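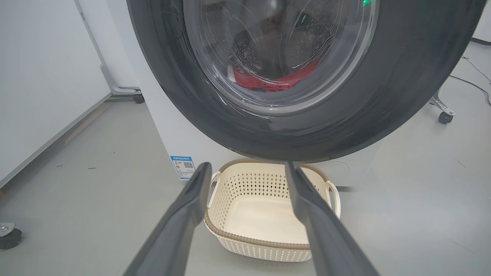
Wer hat Lust, mit mir über Schlaf zu reden? Teilnehmende für Tagebuchstudie gesucht

Hallo zusammen, ich bin Lwazi Steyn und schreibe gerade an meiner Masterarbeit über Schichtarbeit und Schlaf. Mich interessiert, wie Leute zur Ruhe kommen, die um vier Uhr morgens Feierabend haben, wenn draußen schon die ersten Busse fahren und die Nachbarn bald das Radio aufdrehen. Und was in so einer Woche alles auf den Vormittag rutscht, der eigentlich zum Schlafen gedacht war: Einkaufen, Wäsche, der Anruf beim Amt, das Paket von unten.

Ich habe selbst lange Nachtdienste an einer Hotelrezeption gemacht (nie wieder, aber ich vermisse die Stille um drei!) und weiß noch gut, wie komisch es sich anfühlt, mittags im Schlafanzug Nudeln zu essen. Im Dezember habe ich schon die ersten Gespräche geführt, und die waren so toll, dass ich jetzt unbedingt mehr davon will.

Ich suche noch 22 Leute, die

mindestens 18 Jahre alt sind
regelmäßig nachts oder in Wechselschicht arbeiten, egal ob Pflege, Bäckerei, Lager, Taxi oder Leitstelle
halbwegs bequem auf Deutsch schreiben können (Rechtschreibung ist mir völlig wurscht)

Was ihr macht: Ihr führt neun Tage lang ein kleines Tagebuch. Das geht auf Papier oder über Fomeo, eine App fürs Handy, da könnt ihr auch einfach reinsprechen, wenn ihr zu müde zum Tippen seid. Wann ins Bett, wann wieder raus, was dazwischen gestört hat, und dann ein paar Sätze dazu, wie der Tag so war. Danach treffen wir uns zu einem Gespräch, eine knappe Stunde, am Telefon oder bei mir im Büro in der Stoyanova-Passage, zweiter Stock, Raum 717. Kaffee gibt es, koffeinfreien auch!

Bitte macht nicht mit, wenn ihr gerade wegen einer Schlafstörung in Behandlung seid. Ich bin keine Ärztin und kann da nichts auffangen.

Als Dankeschön bekommt ihr einen Einkaufsgutschein, sobald Tagebuch und Gespräch fertig sind. Eure Namen kommen in der Arbeit nicht vor, die Aufnahmen lösche ich nach dem Abtippen, und aussteigen könnt ihr jederzeit, auch mittendrin und ohne Begründung.

Interesse? Dann schreibt mir einen kurzen Zettel mit Beruf, Schichtmodell und einer Nummer, unter der ich euch erreiche, und werft ihn unten in den Briefkasten mit der Aufschrift "Schlaftagebuch". Schreibt bitte dazu, wann ich euch NICHT anrufen soll. Wer Kolleginnen oder Kollegen hat, die auch mitmachen würden: gerne weitersagen, ich freue mich über jeden Zettel.

Lwazi
7. Januar 2026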